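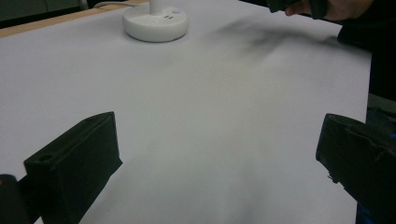
December, 4:15 pm
Cauã Bastos

Second round of iron gall ink, Conceição recipe. Galls from the Surkholm bag this time, crushed coarser than last month and left in rainwater for 30 days. Strained twice through cotton. The liquor came out browner than batch one and smells less sour.

Added the iron sulfate in small lots, then gum arabic at the end. It went gray-black within the hour. Wrote a few lines with the Brustance nib on the cheap stock and on the Drarotico rag. Cheap stock feathers badly on the downstrokes. Rag paper holds a clean line, but the first pass looks pale and needs a night to darken.

Gum is probably too low. The ink runs off the nib fast and blots at the start of each word. Next time raise it by a third and leave the rest alone.

Bottle 563 is the strained batch, 564 has the dregs - keep them apart. Clove in both against mold. Lids were sticking, so I wiped the threads and put a little wax on.

Still to do: strips in the south window, half covered with card, for 30 days. Order more galls before the bag runs out.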